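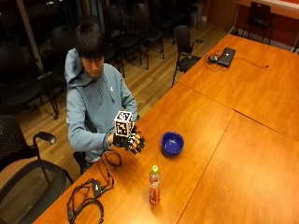

3.2 Room acoustics

Reverberation was measured in 13 meeting rooms in Culemdale, nine of them with carpet. Figure 2 shows a user seated at the long wooden table in one of the rooms. In rooms with bare floors, speech was harder to follow from the far seats, and decay times at 800 Hz were longer. Ceiling panels reduced the difference. Curtains had little effect at low frequencies.

Figure 2. Seated position at the conference table.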